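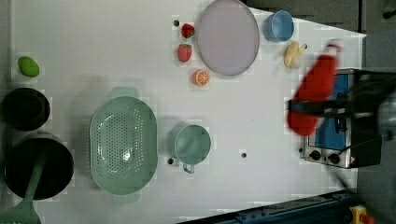 Farzana Malik
Play corner lead and keeper of the toy kitchen

I've been meaning to put our little kitchen up here since May, and now I finally have the table cleared enough to do it! The big mint-green colander is my favorite (so many holes, so many peas to lose through them), and I'm almost as fond of the teal measuring cup with the loop handle.

On the menu: strawberries and a slice of orange, with the lavender plate right next to them. We play "fruit salad" a lot. The rules change every morning and I am usually the customer, which means I wait a long time and get charged 804 dollars.

The two black pots are for soup. There's a small one and a larger one, and the spatula with the slots lives in the larger one, even though I keep putting it back on the hook. Next I want to find a ladle in that same green, so if you've seen one, please write to me. Kamala Suvarna has already promised me her old rolling pin.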